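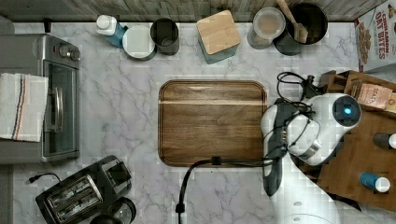 Arm at the kitchen bench, board in the middle, toaster bottom left.

14 Nov 2020

Right, the chores question again. Terence Lockwood came back from his chat with the Vadton people all fired up and wants a one-page answer to "can it do breakfast yet?" My answer fits on a Post-it, but I've promised him a page, so I'm writing down what I think while it's fresh.

Short version: it can do bits of breakfast. Picking up a bottle, moving a tub from one end of the counter to the other, fine, I'd let it do that while I made a phone call. Anything with give in it is another matter. Towels are still horrid. Mavis spent most of April on towels (bless her) and I've just been back through her notes, and the sentence I keep coming across is "grasped the wrong layer". I could have written that today! A tea towel hung over something has no proper edge as far as the planner is concerned, and every time it's touched it turns into a new towel.

We did 40 goes at the put-away task and 22 of them I'd call clean, meaning I didn't have to touch anything or wince. Fengying scores harder than I do and would knock a few off for pushing things along the counter when they should have been lifted. We had a bit of a back and forth about this. She says if your flatmate shoved the jars along like that you'd say something. I say I do shove the jars along like that. We've left it that pushes get their own column from now on and Terence can argue with both of us.

Cables are my big grumble. The loop at the wrist needs slack or the last joint complains, and as soon as there's slack it goes wandering over whatever is underneath. Lucero wants to try the Foltness sleeve, which looks a bit stiff to me, but I'm happy to be wrong. Can whoever orders it please get the longer one. 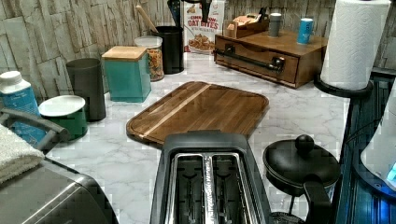
The other thing I want to get on paper is crowding. Everyone asks about grip force and hardly anyone asks about the stuff at the back, and a real kitchen is all stuff at the back. Canisters shoulder to shoulder, a crock with handles sticking out at every angle, a cereal box leaning on the wall. A person reaches over the spoons without thinking about it. Our planner treats the whole spray of handles as one fat lump and goes the long way round, so a job that takes me a couple of seconds took it 52 on the slowest go. I did eat a biscuit in that time.

Shiny things next. Brushed metal and clear glass both give the depth map the vapours, and the jar comes out with a hole through the middle unless what's inside is a decent colour. Remedios reckons the Shen filter would patch most of it and she has a branch with it in already. I haven't run it. Log 676 is the one to try it on, the jar hole is enormous in that one.

As for the toaster itself, getting a slice into a slot is a nice tidy problem and I think we'd crack it with a week's work. Getting toast out again I wouldn't like to promise, it crumbles and it's never quite where you left it. Truseo say theirs can do it, but the clip they sent stops before the plate!

So for Terence: fetching and putting away, yes, slowly, with somebody nearby. Wiping down, maybe. Towels, no. Breakfast, ask me again.

To do: new column for pushes, Shen filter on 676, sleeve order (Lucero), dig out Mavis's towel notes and put them in the shared folder, type up the page.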